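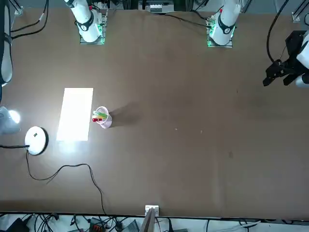 Trillberg Clear Tumbler: Does a Desk Need One?

Reviewed by Adjoa Bawa

I have never trusted desk organizers. Most are a way of paying extra for a cup, and the Trillberg is at least upfront about it: it is a cup. Clear plastic, with a pinkish-lavender tint that the listing calls "frost." I'd call it faintly pink.

I bought the set of four for 17 dollars in March, after reading that it had more than 3,000 happy owners. I'd like to know what they were using before. A jam jar does the same job and comes with jam.

Some credit first. You can see what's inside, so I stopped tipping everything out to find the one red thing I wanted. It takes up very little room on a big brown table, and it washes up fine by hand. I wouldn't put it in the dishwasher, whatever the label says.

Now the grumbling. It's light, and with only a couple of items in it, long things end up lying across the top instead of standing up. Put in more and it behaves better, but then you're digging again. Mine also went over twice when I caught it with a sleeve – a heavier base would have fixed that. The "30 pens" claim is possible if your pens are very thin and you never want one back.

I also tried the Prinlow cup, which costs more and is heavier. It stays put. It's also solid gray, so you're back to guessing what's in there.

Would I buy the Trillberg again? One, maybe, if they sold singles. They don't, so two of mine are still in the wrapper and the third holds paper clips, badly.

Rating: 60 out of 100.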